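How to Plan a Bold Floral Wallpaper Wall

Posted in July by the Villalobos Home desk

Print this page | E-mail this page

If you have been carrying a sample of big, bright floral paper around in your bag for weeks, this is for you. Large flowers are a joy to live with, and they aren't nearly as hard to hang as your relatives may have told you, but they do ask for a quiet hour of planning with a pencil and a cup of coffee first.

Start by finding the pattern repeat on the label. Small prints repeat every few inches, but a generous lily or peony may need 2 feet or more before it comes around again. Add one full repeat to the height of your wall for each strip you cut. My dining room in Nistham is 81 inches from baseboard to picture rail, and I still went one roll short the first time – do order the extra.
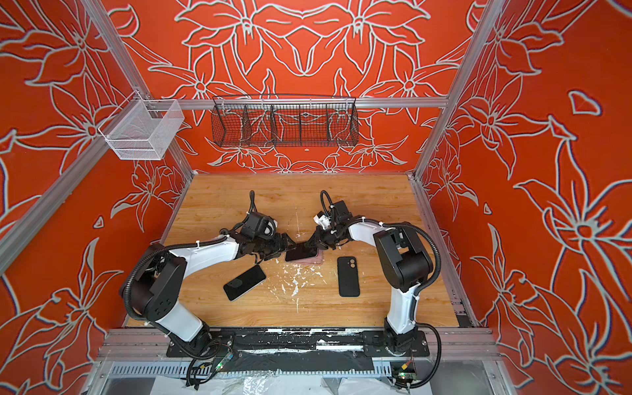

Next, find the center of your main wall and draw a light plumb line there. Hold a strip up to it and step back as far as the furniture allows. Slide it up and down until the blossoms sit where your eye wants them, then mark the top edge and work outward from the middle toward both corners.

Never wrap a full strip around a corner. Cut it so that half an inch turns onto the next wall, then draw a fresh plumb line and overlap the new strip slightly. You may lose a leaf or a bit of stem in the join, and that's fine. Smooth each strip from the center out, and wipe the seams with a damp sponge before the paste dries.

Contact us | © Villalobos Home | Back to top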